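4.2 Placing fruit at the table

The second part of the study dealt with how fruit is set out before a shared meal. Households in Hamutside and Preda were asked to keep a record of fresh fruit brought to the table, and 583 entries were returned by the end of August. Each entry gave the kinds of fruit, the dish used, if any, and whether the fruit was washed or cut beforehand. Entries that named only a single kind were set aside for Section 5.

Firm, round fruit was most often given a plate or bowl of its own. Grapes were treated less evenly. In 56 entries they were laid straight on the tabletop, beside a dish that held something else. Figure 2 shows an arrangement of this type, with a small red apple on a peach-colored plate with a scalloped rim, and green grapes and a pomegranate on the marble.

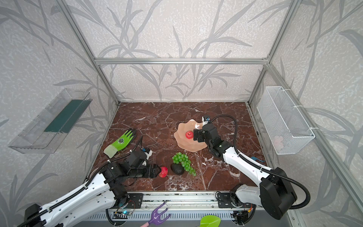
Figure 2. Apple on a plate, with grapes and pomegranate placed directly on the tabletop.

The Ollow group, in written remarks on an earlier draft, objected that a plate says little by itself, and that its size decides what is left off it. A bunch of grapes takes up more room than its weight suggests, they wrote, and people will put down the awkward item wherever there is space. We accept the point in part. Dish width was recorded only in the Sultwood pilot, which covered 7 households, and the present entries cannot settle the matter.

Pomegranates raise a separate question. The rind is not eaten, and several households stated that they saw no need for a dish until the fruit was opened – at which point a deep bowl was preferred. Whole pomegranates were therefore coded apart from opened ones. Apples, which are commonly eaten with the skin on, were coded once only.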